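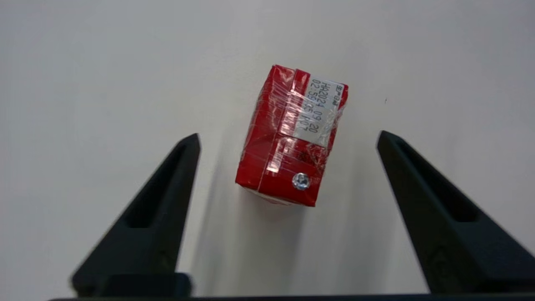 Thitima Nuchit wants it known that the straw is the whole trouble. Give her a carton, she says, and she can have it open, drunk and flattened in under a minute; give her one with the straw glued on at a slant inside its own little sleeve, and she'll be there until Wednesday. She came to our last round and has asked us to put this at the top of the next call, so there it is.

Call for participants: small cartons, ordinary hands

Risetti is looking for 200 people to come and open drinks for us. We have 22 already, which leaves 178 places, and the chairs are quite comfortable.

We study how people get on with single-serving drinks cartons, the sort that go in lunch bags, hospital trays and the side pockets of pushchairs. A red carton about as long as your hand can hold up a grown adult for longer than you'd think. There is the film to get off, then the straw hole to find, then the foil to get through without sending the contents up your sleeve. And before any of that, some people like to read the date. We're interested in them too, particularly where the date has been printed on a label under shiny wrapping and has to be tilted at the window like a banknote.

What you'll do

You'll sit at a table and be handed 9 cartons, one after another. Some are wrapped, some aren't. You open each one the way you would at home, teeth included if that's your habit. For a few of them we'll ask you to find the date first and read it out. Then we ask some questions, most of them about how annoyed you are. You don't have to drink anything. You may, if you like — it's juice or milk, and there are biscuits.

A session lasts roughly 90 minutes, with a break in the middle.

Who we're after

Anyone over 18. We especially want to hear from people with arthritis, a weak grip or poor near sight, and from anyone who wears reading glasses and leaves them in the car. We have plenty of people who describe themselves as "good with packaging" and can manage without more of them for now.

Please don't apply if you work for a drinks or packaging firm, or if you have a milk allergy.

Where and when

Room 318, Mulligan House. There's a lift, and it works. Sessions run through September, mornings and afternoons, with a late one on Wednesday at half past six.

What you get

A Lomia shopping voucher, your bus fare and as many spare cartons as you can carry. Bring an apron or an old shirt.

To apply, ask for a form at the Mulligan House front desk or ring and leave your name, a daytime number and the times you can't do. Results go to Pesitz, who pay for the study and make the straws. Thitima has already written to them.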